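Portal de Ayuda Vecinal Clemunent
Sección: Arrendamientos y vivienda amueblada
Lunes, 20 de mayo de 2019

Devolución de la fianza y desgaste de la tapicería

Raluca Ene

Buenos días. Finalicé en marzo el contrato de un piso amueblado que tenía alquilado en la calle Căpraru. La propiedad retiene 807 euros de la fianza en concepto de "deterioro de mobiliario", sin desglose ni factura. En conversación telefónica se me indicó que la partida principal corresponde al sofá gris del salón, por pérdida de aspecto de la tela. El contrato incluye un inventario de 11 muebles, firmado por ambas partes, pero en él no se describe el estado de ninguno.
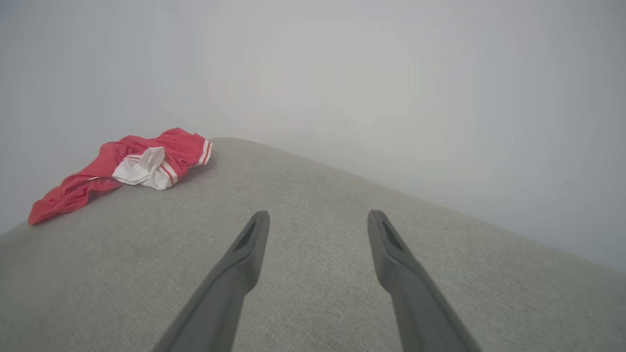
Tapicería gris claro, junto a la pared.

Solicito orientación sobre dos cuestiones: si el desgaste por uso ordinario puede descontarse de la fianza y qué escrito procede remitir antes de acudir a la vía judicial. La duración del arrendamiento fue de 2 años y todas las mensualidades constan abonadas.

Octavian Onu

Estimada señora Ene:

Con carácter general, la fianza responde de las rentas impagadas y de los daños imputables al arrendatario, y el deterioro derivado del uso normal queda fuera de ese concepto. Una tela que ha perdido color o se ha aplastado con el tiempo suele considerarse desgaste. Un corte, una quemadura o una mancha extensa recibirían otro tratamiento.

Corresponde a la propiedad justificar la retención. Le recomiendo enviar un burofax con acuse de recibo y certificación de contenido en el que consten la fecha de entrega de llaves, el importe retenido, la petición de un desglose por partidas con sus facturas o presupuestos y un plazo concreto para la devolución.

Conviene revisar, además, si el contrato contiene alguna cláusula sobre limpieza o reposición de enseres. Algunas son válidas y otras no - depende mucho de la redacción.

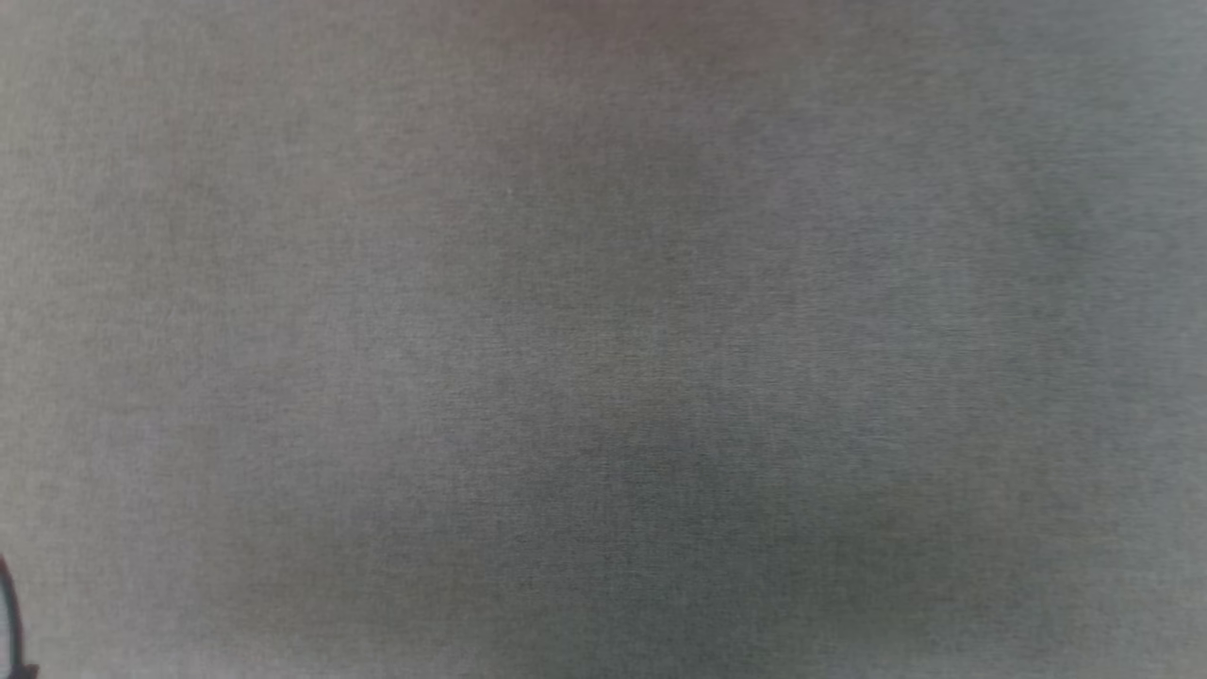
En cuanto al inventario, la falta de descripción del estado dificulta la prueba para ambas partes, aunque no la deja a usted desprotegida. Sirven los correos intercambiados al inicio del alquiler, el anuncio original del piso y cualquier mensaje en el que se mencionara la antigüedad de los muebles. Si el sofá ya era usado cuando usted entró, reclamar el precio de uno nuevo resulta difícil de sostener.

De no obtener respuesta, puede presentar una demanda de juicio verbal. Por debajo de 2.000 euros no es preceptiva la intervención de abogado ni de procurador. Antes de ello, consulte si en su municipio existe junta arbitral o servicio de mediación en materia de alquiler.

Marites Saludo

A mí me retuvieron 1.000 euros por unas cortinas y un colchón. Envié el burofax y me devolvieron una parte, el resto lo di por perdido. Reclame cuanto antes y no acepte nada por teléfono.

Raluca Ene

Agradezco ambas respuestas. El contrato no recoge cláusula de reposición. Remitiré el burofax esta misma semana y solicitaré el desglose por escrito.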